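We use cookies to remember your settings and to see which posts people read. By staying on this site you agree to this. OK | More info

23 April 2022
by Elli Kokkonen

So I have finally moved all my recipes off the old family computer, and I have opinions about it, and since my husband has asked me very kindly to stop sharing them at dinner, you get them instead.

Some background for the new people (hello!). My mother typed up recipes for most of my life. She started on index cards, then went to a word processor, then to a computer in the corner of the den that she treated like a filing cabinet with a fan. When she moved into the apartment in February she handed the whole thing over to me with the words "it's all in there somewhere." It was all in there. Somewhere was doing a lot of work in that sentence.

There were 3578 files. I know this because the copy window told me so, and then I sat and watched the little green bar for most of an evening. Not all of them are recipes, of course. There are letters to the insurance company, and a Christmas list from a year when I apparently wanted a trampoline, and something called SOUP FINAL that is a complaint about a neighbor's fence. But a lot of them are recipes, and a lot of those recipes are the same recipe.

Take the cardamom bread. There are 53 versions of the cardamom bread. I opened every single one because I thought, well, she must have been getting somewhere with it, there must be a last one that is The One. Nope! She goes from butter to margarine and back again. She doubles the cardamom and then writes "TOO MUCH, ask Dad" at the bottom. One of them is just the word "less" and an oven temperature. I called her and asked which one she makes and she said, "Oh, I don't use those, I do it by hand." By feel, she meant. Fifty-three files and she does it by feel.

I have baked it four times since then. The first was a brick. The second was fine but I forgot the salt, and if you've ever had sweet bread with no salt in it you'll know it tastes like a hotel pillow. The third I let rise overnight in the fridge and that was the best of the bunch, soft and a bit sticky on top, and my neighbor Pankaj ate half of it standing up in my kitchen while telling me about his gutters. The fourth I tried to make fancy with pearl sugar and it all fell off in the bag.

Anyway, the sorting. I asked around before I started. My friend Harsh told me to put everything in one giant folder and use search, and that is fine if you spell things the way other people spell them. My mother does not. We have "cinamon," "cinnammon," and my favorite, "cin." Santosh from my old office said to print them all and put them in binders, and I love him, but I live in a house with two closets.

What I did in the end was make a very short list of folders. Bread, supper, sweet things, holidays, and one called Mom, which has anything with a note to herself in it. The Mom folder is the biggest by a mile. She writes in her recipes like other people write in diaries. "Made for church, nobody touched it." "Good, but the kids are sick so who knows." There's a rhubarb cake from when my brother was in the hospital where the method stops after the eggs and never picks up again, and I had to go sit on the porch for a bit after that one.

I haven't fixed the spelling. I thought about it, and I even started, and I got through the B's and it felt like ironing somebody else's shirt while they were wearing it. So "cin" stays.

The only thing I changed was to put dates in front of the names where I could work them out, and to throw away the duplicates that were truly the same down to the last comma. That cleared out 600 files right there. Very satisfying! I'd recommend it on a rainy afternoon with a pot of tea and something dumb on TV.

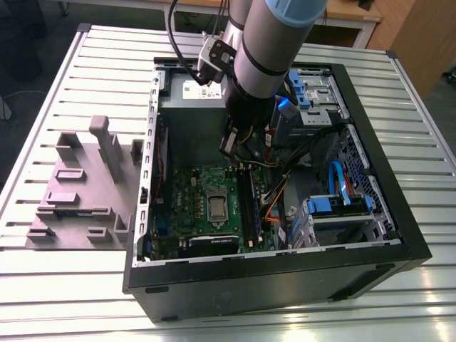 Elli Kokkonen

My one real piece of advice, if you have a parent with a machine full of this stuff, is to do it while you can still call them up. I must have phoned my mother twice a day for three weeks. Half the time she couldn't remember and the other half she remembered far too much, and I now know who brought the bad potato salad to my cousin's graduation and how everyone felt about it.

Also, copy everything in two places. I have one at home and one at my brother's, in a drawer with his batteries and takeout menus, and he has sworn on his dog that he won't lose it.

I'm going to try the rye next. She has only one file for the rye, which makes me nervous. It says to start with "the usual amount of water," and when I called to ask what the usual amount was she laughed for so long that I put the phone down on the counter and went to feed the cat. I'm guessing a cup and a half. If you bake rye and you think I'm wrong, please tell me in an email before I get the flour out!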